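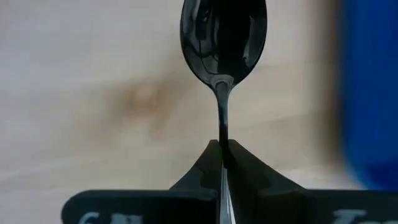 Myfanwy Gwynne wrote:

Our property room at Grimside went over to Vengate in January and the audit module is now live. It picks the sample for us. The default is 25 items per audit, drawn from everything with status "in custody." My lieutenant wants to accept the default and move on. I have two questions before I sign off. First, does anyone stratify by item type, or is a flat draw good enough for the court? Second, when an item is out at the lab on the audit date, do you count it as found, missing, or skipped? Vengate gives me all three choices and the manual does not say which one to use. We had 9 items in that position on the test run.

Myfanwy,

Taking the second question first. We do not use "skipped." The auditor records the item as "found – off site" in the free text field, sets the status to found, and attaches the signed lab receipt. If there is no signed receipt, the status is missing until one turns up. That sounds harsh, but the audit is a check on the paper as much as on the shelf, and an item with no receipt is one you cannot show the location of. With "skipped," the report closes with no open lines and the gap drops out of sight. Defense counsel will find it before you do.

Pull the receipts for your nine now. If the lab has moved to emailed receipts, make sure the time on the receipt is the time of transfer and not the time somebody typed it up. Those were hours apart in several of ours, and one of them came up in the Ruchti suppression hearing. The judge let the evidence in and said the delay went to weight. He also put a paragraph in the order on the difference between a transfer log and a record made afterward. Tudur Wynne posted the text to this list at the time and it should be in the archive. 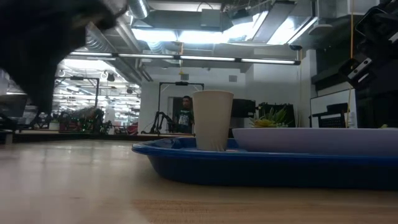 Cup in the blue tray.

On the sampling question, a flat draw is defensible but weak. Most of what sits in a property room is low-risk bulk: bicycles, clothing, found property with no owner. A flat sample will mostly return bicycles. The classes that cause trouble are cash, firearms, drugs, and jewelry, and a flat sample can easily miss one of them completely.

What we run is in two parts:

Part A. Full count of cash and firearms. No sampling. Cash envelopes are checked by seal number and are not opened unless the seal is damaged or the number does not match.

Part B. Random draw of 25 from everything else, with drugs drawn as a separate group so that at least part of the sample comes from the drug vault.

Vengate can do Part B if you save each item class as its own location group. It cannot do it from the item type field, which the draw ignores. I raised this with support and was told it was working as designed. Arwel Jenkins has a workaround using saved searches, but it draws from a list frozen at the time the search was saved, so anything booked in later is left out of the sample. I would not use it for an audit that will be produced in discovery.

Also check the direction of the audit. The module works from record to shelf only: it gives you a number and you go look for the package. You need the other direction as well. Pick a shelf, take packages off it, and look for the records. Record to shelf finds missing evidence. Shelf to record finds packages that were never entered, were entered twice, or were marked destroyed and are still sitting there. We found more errors going shelf to record, nearly all of them dispositions that were approved and never carried out.

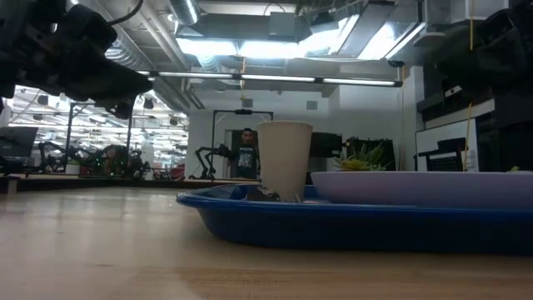
Cup and bowl, same tray.

That brings up retention. If you are cleaning out old misdemeanor property, look at how Vengate counts the hold period before you trust its purge list. Ours was set to 240 days from the booking date. Our written policy runs the period from final disposition of the case, including the time for appeal. The vendor set it up from the old Kastari export, which had no disposition field, so the booking date was the only date there was. The purge list looked fine and was wrong for any case that took a while to get to trial. Compare a handful of entries against the clerk's docket by hand.

Other points, in no particular order:

The person who runs the audit should not have edit rights in the system on that day. Have the administrator remove them and put them back after. Both changes will show in the user log.

Print the sample list and have it signed before anyone walks into the room. The module lets you redraw as many times as you like and keeps only the last draw.

Do not fix errors during the audit. Write them down, finish, then correct each one with a dated note that gives the audit number.

If a package has been resealed, the old seal stays in the package. We see a lot of resealed packages with only the new tape and a set of initials, mostly older ones – they get a supplemental report even when the contents match.

Dwynwen Yorath asked earlier in this thread whether the prosecutor's office should get a copy of the full audit or only the exceptions. We send the full report. Ours took the view that an exceptions list on its own invites a motion for the rest of it. Your county attorney may see it differently, and I would get the answer in writing.

I can send our Part A count sheet off list if it is useful. It is a plain spreadsheet with the formulas locked.

Joyce Ogola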